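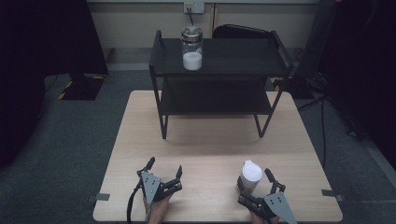

# Como montar o seu primeiro set de abertura (sem esvaziar a pista antes da meia-noite)

Em maio faço mais uma abertura no Gukel e, como toda semana alguém me escreve perguntando como eu preparo o set, resolvi botar tudo numa página só. Vale para bar pequeno, festa temática, aniversário de amigo que alugou um espaço e acha que você é DJ porque tem uma controladora. Eu comecei assim, aliás, no aniversário da Liliana Marino, tocando de casaco porque o ar-condicionado soprava bem na cabine.

Abertura é um trabalho diferente de tocar no pico. A galera está chegando, pedindo a primeira bebida, procurando os amigos, e ninguém quer levar uma porrada de 130 BPM na cara às dez da noite. Então respira e vamos lá!

## O que você precisa

- uma controladora ou os decks da casa (pergunte antes qual é o modelo!)
- fone fechado, de preferência com cabo que desenrosca
- dois pen drives com exatamente as mesmas músicas
- adaptador P10/P2, que sempre some
- protetor auricular
- uma garrafa de água com tampa, longe do mixer

## 1. Converse com quem toca depois

Mande mensagem uns dias antes. Eu pergunto três coisas: em que BPM a pessoa costuma começar, se tem alguma faixa que ela faz questão de guardar e a que horas ela chega. Na última, o Kamol Wongsuwan me respondeu com um áudio de quatro minutos e valeu cada segundo, porque eu ia gastar justamente a música com que ele abre.

Se não responderem, ouça um set recente da pessoa e pare a sua subida uns degraus antes do ponto em que ela começa.

## 2. Separe mais música do que cabe

Para um set de duas horas eu toco 29 faixas, mais ou menos uma a cada quatro minutos, e levo 99 na playlist. Parece exagero até o dia em que a festa atrasa e o produtor vem fazer aquele sinal de "estica" com as mãos. Só não leve a coleção inteira: já levei uma pasta com 1000 músicas e passei a noite rolando a tela, com a faixa acabando e eu suando.

Divido em quatro pastas:

1. **Chegada** – coisa lenta, com vocal, disco antigo, dub, o que der vontade de conversar em cima
2. **Balanço** – já tem groove, o ombro mexe sozinho
3. **Aquecendo** – a pista começa a ter gente de propósito
4. **Emergência** – faixas longas, para quando preciso ir ao banheiro (sério, tenha pelo menos duas com mais de oito minutos)

## 3. Confira os arquivos em casa

Analise tudo no programa, confira a grade de batidas nas músicas gravadas com bateria de verdade (o programa erra bastante nessas) e marque um cue no primeiro tempo forte e outro onde você gosta de sair. Depois exporte para os dois pen drives, ejete direitinho e teste os dois. Eu pulei esse teste uma vez e descobri no meio da noite que um deles estava vazio.

Também ouço o primeiro minuto e o último de cada faixa no fone. Arquivo cortado no final é mais comum do que parece, principalmente em edit baixado na pressa.

## 4. Passe o som com a casa vazia

Chegue 40 minutos antes e se apresente para quem cuida do som. Ponha uma música que você conhece de cor e ande pelo salão: bar, fundo, porta do banheiro. No Gukel o grave some perto do balcão e sobra no canto do sofá, e se eu fosse equalizar só pelo que ouço na cabine estragaria tudo.

Ganho primeiro, equalizador no meio, fader em cima. Luz vermelha no mixer, jamais. Se estiver baixo no salão, peça para subirem no amplificador.

## 5. Toque baixo e suba devagar

Comece num volume em que dê para falar sem gritar. Eu saio de 100 BPM e vou subindo um ou dois a cada duas ou três faixas, até chegar perto de 118 na última meia hora. Se a pista encher antes da hora, ótimo, segura ali! A tentação é soltar o hit e virar herói, eu sei, já fiz, e depois fiquei sem ter para onde ir.

Olhe para as pessoas mais do que para a tela. Pezinho batendo no balcão conta. Gente que larga a bolsa na cadeira e levanta conta mais ainda.

## 6. Entregue a cabine direito

Quando o próximo DJ chegar, mostre quais canais está usando e combine a última música. Deixe uma faixa com saída longa e instrumental, zere os equalizadores dos canais livres e desligue os efeitos. Tire o fone e os pen drives só depois que a pessoa estiver tocando, com calma, conferindo duas vezes qual entrada é a sua.

## Dúvidas que sempre chegam

**Posso usar sync?** Pode. Aprenda sem, para o dia em que a grade vier torta, mas pode.

**E pedido de música?** Se couber na pasta em que estou, toco. Se não couber, sorrio e digo que vou ver mais tarde.

**Festa à fantasia muda alguma coisa?** Muda a roupa: teste o fone por cima da peruca ou do capuz antes de sair de casa.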